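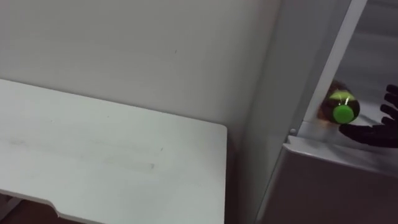 Desk and refrigerator, door open.

May, 9:40 a.m. Haze in chilled black tea, continued.

Kai read the last entry and asked why we still care, as the haze clears when the tea warms up. Answer for the record: Fuentealba wants a bottled tea that looks clear straight from the cold shelf, and theirs goes milky overnight. The cause is no mystery. Caffeine and the polyphenols pair up as the tea cools and come out as fine particles. Hot extraction pulls out more of both, so it clouds more. What we need to know is how far down we can bring the steep before it tastes like water.

Leaf is the Kerimari broken grade, same sack as before. Two steep temperatures, 70 C and 65 C, 13 g per liter, same time for both. I weighed the leaf myself. The small balance drifts when the door behind it is open, so I re-tared before every weighing.

Cooled both in the sink to room temperature before chilling. Last time Lino put them in warm and the two lots cooled at different rates, which made the comparison useless.
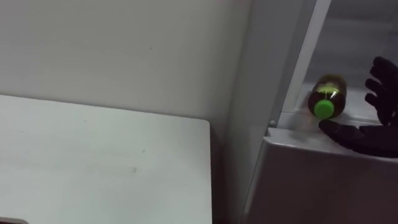
Bottle in the refrigerator, green cap outward.

11:15. Tap water vs. filtered. Veronica ran hardness on the tap again and it's higher than it was in the winter. Calcium makes the haze worse and also gives that skin on top of a cup that's been standing. Filtered only from now on. The earlier tap water results should be struck from the summary sheet – I have not done this yet.

Filter paper: the Vider ones tear at the fold when the tea is hot. The coarser ones don't tear but let fines through, and fines read as haze on the meter. Double up the coarse ones for now. Ask Ibsa if there are any of the old kind left in the bottom drawer.
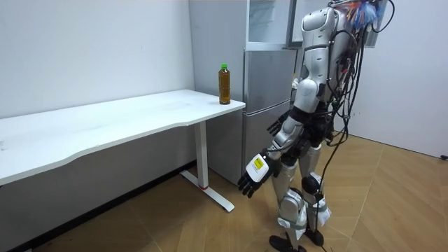
Robot at the desk, seen from behind.

1:30 p.m. Turbidity meter. Zero was off. Cleaned the cuvettes with the weak citric acid, rinsed, wiped, zeroed again, fine. Fathima says cold samples fog the glass and the fog gets read as haze. She's right, I got a lower number on the same cuvette after wiping it. So: wipe, read within a few seconds, wipe, read again, write down the lower one. Anything I read before lunch without wiping is marked with a W in the margin and shouldn't be used.

Lemon juice. Tried it in the hot-steeped leftovers because Kai asked. Color goes much lighter, haze doesn't obviously change. Did not measure, only looked at it against the window.

Taste, 65 C steep: thin, a bit grassy, no bite at the end. Lino likes it. Veronica and I prefer the 70. Neither is bitter.

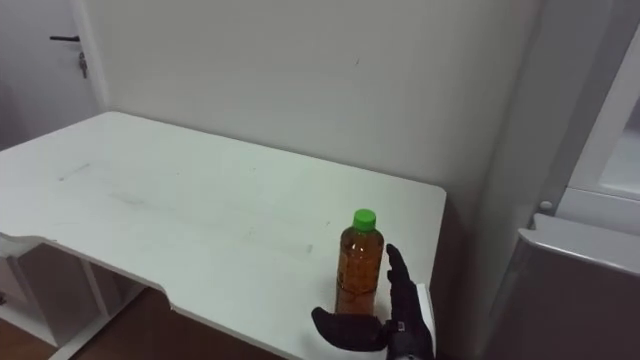
Bottle on the desk, cap on.

4:50. To do:
Read both steeps cold after 2 nights, wiped.
Strike the tap water rows.
Order filter paper, not Vider.
Call Plarkidis about the enzyme sample (tannase) – they said it had shipped, no tracking number.
Try 65 C with a longer steep and the same leaf weight.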